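Progress report to the grant fund
Project: Pretorius House and Barn, holiday lets at Brirndale
Reporting period: spring and early summer
Grant reference: Rural Stays, second payment

Summary
Work on the main house is finished and it opened to guests in May. The barn is behind schedule. We expect to take the first barn bookings in September, two months later than planned. Spending is within the approved budget, with one transfer between lines that we are asking you to approve below.

Main house
All 6 bedrooms are in use. The ground-floor bedroom now has a level-entry shower and a wider door, as set out in our application. The boiler was replaced in April. Guests in the first weeks told us the back stairs were dark, so we added two wall lights there at our own cost.

Linen and kitchen supplies are handled by Liketti, who also do the changeovers. Their contract runs for one year and includes a deep clean in January.
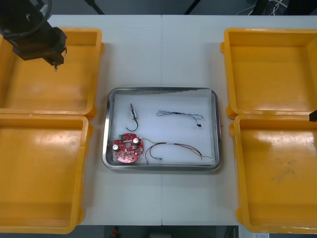
Yellow trays and a steel tray on the work table.

Barn
The roof and windows are complete. The floor is not. When the old concrete came up, the builder found that the drain from the yard ran under the north end, and it had to be moved before the new slab could go down. That took five weeks. The cost of the drain was $1330, paid from the contingency line.

Plastering starts in July. The kitchen units have been delivered and are stored in the cart shed – the supplier would not hold them any longer without a charge.
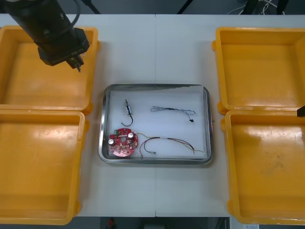

Bookings and income
The house has been let for nine weekends and two full weeks since opening. Most bookings are family groups, and several asked if they could take the barn as well. We have put a notice on the website giving September as the opening month and are keeping a waiting list.

Listing with Borora began in May. They charge a setup fee of $200, already paid, and a commission on each stay. Direct bookings still make up more than half the total. 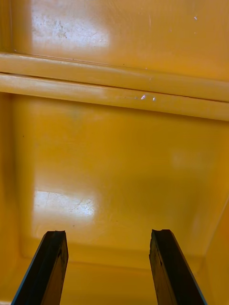
Midweek lets remain weak. We have tried a lower rate for stays of three nights or more starting on a Monday and will report on the result next time.

Budget
We ask to move $1000 from the furniture line to the barn heating line. Furniture came in under the estimate after we bought the dining tables secondhand. The heating quote rose when a second radiator was added at the north end.

Next period
Finish the barn floor, plaster and paint
Fit the barn kitchen and shower room
Fire safety inspection, booked for August
Gravel the parking area once the builder's trucks are off site

Receipts for the drain work and the boiler are attached to the claim form.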